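Opening of Snack Packages: Report of the Second Part

Elvia Robles
Supervisor: Donal Mac Mathúna
January 7, 2019

1. Why we chose this subject

In the first part of the project we studied how people store dry food in the shared kitchens of the Grallach residence. Many students told us that the storing is easy but the opening is annoying. A package tears down the side, the crumbs fall out, and after this it cannot be closed again. For the second part we therefore decided to look only at the moment when a person holds a package and tries to open it.

2. How we worked

We asked 14 students to open snacks in the small kitchen in the Fahy building. Every person stood at the counter and opened 20 packages, with a short rest in the middle. We gave no instruction about which hand to use or where to pull. My supervisor recommended this, and I think he was right, because in our trial at Clenden the participants copied the way I had opened the first package myself.

I wrote down the position of the two hands before the pulling began. A flexible wrapper is more difficult to describe than a box — it changes its shape each time the fingers move.
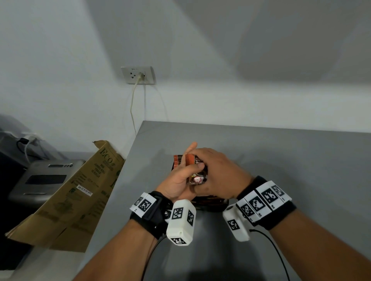
For this reason I used only two groups in my notes. In the first group, one hand supports the package and the other holds the top edge. In the second group, both hands hold the top edge and pull it apart. When a person changed from one to the other, I wrote the last position before the opening.

3. What we found

The first group was more common with narrow wrappers, and the second with wide bags. Most tears down the side happened when the person was holding the package very near to the corner. Some participants looked for a small cut in the edge and did not find it, and then they used more force than before.

4. Problems

The notes were made by one person, so my mistakes are in all of them. Also, the counter is a little low for tall students, and two of them said that their backs were tired. For the next part we have asked to use the kitchen in Plelside, where the counter is higher.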